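Reusable Dishes at School Events: Final Report
Zuweira Wumbei and Tudur Gwynne
Submitted 11th June

1. Background

Our school holds a lot of events with food: the fall open house in October, two concerts, the spring fair and the end-of-year picnic. Until this year all of them used paper plates and foam cups. We wanted to find out how much trash that made and whether a shared set of plastic dishes could replace them without making more work for the kitchen.

2. What we measured

We started with the order book in the kitchen office. Over the last school year the events used 2,335 single-use plates, bowls and cups. The open house alone used 841 of them. These numbers come from the orders, less what was left on the shelf in the summer, so a few pieces may have gone to classrooms and we had no way to check that.

We also asked families at the winter concert what they thought. Most said they would use a plastic cup if it was clean and they knew where to return it.

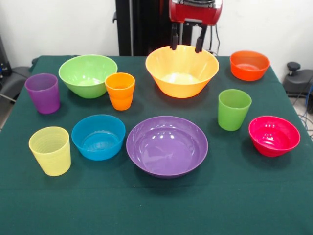

The most common worry was washing. Several parents asked who would do it and how hot the water would be. Two said they would bring their own cup from home no matter what we did.

3. Choosing the dishes

We compared sets from two suppliers, Wimano and Skevton. Wimano was cheaper per piece but only sold full cases in one color. Skevton let us mix, and the cups stacked better in the kitchen racks. We tested one sample of each by running it through the school dishwasher 12 times. The Wimano bowl came out with a slightly rough rim. The Skevton bowl looked the same as before.

Bright colors were our choice. At the picnic the year before, clear cups got left in the grass, and we thought strong colors would be easier to find at cleanup.

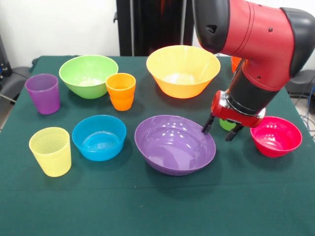 4. The trial

We tried the dishes at the spring concert reception. Return bins stood at both doors with a sign over each one. We were at the bins for the whole reception and wrote down what came back every ten minutes.

By the end of the evening 13 pieces were missing. Most of these were cups. Five turned up the next morning in the music room and the hallway by the gym.
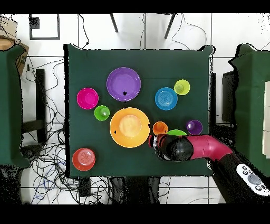 Washing took over an hour, which was longer than we had planned. The small cups tipped over in the dishwasher and filled with dirty water, so those had to be done again by hand. Putting a second rack upside down on top of them fixed this on the last load.

5. Problems

Bowls of different sizes do not stack together well. We sorted them by color first, and that was a mistake. Sorting by size is faster and takes up less room in the cupboard.

Drying was the other problem. Plastic does not dry in the machine the way china does, and we ran out of towels. 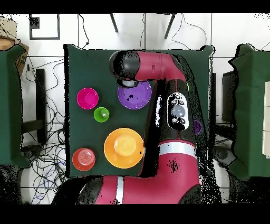

Storage still has to be worked out. The cupboard we used belongs to the art room and they need it back in the fall.

6. Recommendations

Use the reusable set for concerts and the open house. Keep paper plates for the picnic until there is a way to carry dirty dishes back from the field. Buy extra cups to cover losses. Keep one return bin near the music room.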